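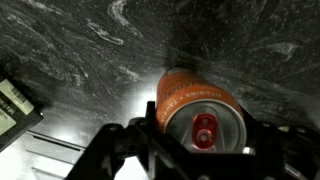
What is kept on the refreshment counter at Hostden?
Canned drinks, bottled water and packaged snacks, restocked each morning before the offices open.

The arrangement is the responsibility of Kanyarat Ruangrit, Workplace Services Manager, who spoke to the staff bulletin in February about the first months of the new counter. The previous facility, a cupboard beside the post room, had served the building since the move from Zaltville and was widely agreed to be too small.

"We had 298 requests through the suggestions form in a single year, and a good many of them concerned the cupboard," Ms Ruangrit said. "People wanted to see what was available without opening three doors."

The choice of a dark stone surface was the subject of some discussion. Napaporn Thaweesak, who oversaw the fitting-out, had at first favoured a pale laminate in keeping with the desks. She was persuaded by samples supplied through Mostix, although she accepts that a polished finish asks more of the cleaning team.

"Every ring and fingerprint shows when the lights are on," she said. "We ask colleagues to wipe up after themselves, and on the whole they do. The veining is forgiving of crumbs, less so of sugar."

Stock is ordered monthly from Kamolrat. The standing order allows for 300 cans and 585 snack packets, and is reviewed when a line proves unpopular. Ms Ruangrit confirmed that energy drinks would continue to be offered following a short consultation, with the request that staff take no more than one at a time.

"There were strong views on both sides," she said. "Some colleagues felt that we should offer water and nothing else. Others work the early shift and were equally clear about what they needed at six o'clock in the morning."
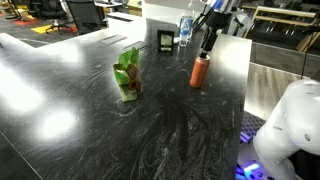 The counter at Hostden, with a snack bag, a can and bottled water.

Asked about the layout, Ms Thaweesak said that the intention had been to keep the surface as clear as possible. Boxes and multipacks are to remain in the store cupboard, and personal items should not be left out overnight. Notices are limited to a small stand, and requests to display others should be made in writing to her office.

Two matters remain under review. The first is the provision of recycling bins on the upper floor, where cans are still being placed with general waste. The second is a proposal for fresh fruit, which Ms Ruangrit described as welcome in principle but dependent on a supplier able to deliver in small quantities.

"I would sooner wait for the right arrangement than throw away bananas," she said.

Suggestions for the next order may be left with Workplace Services until the end of the month.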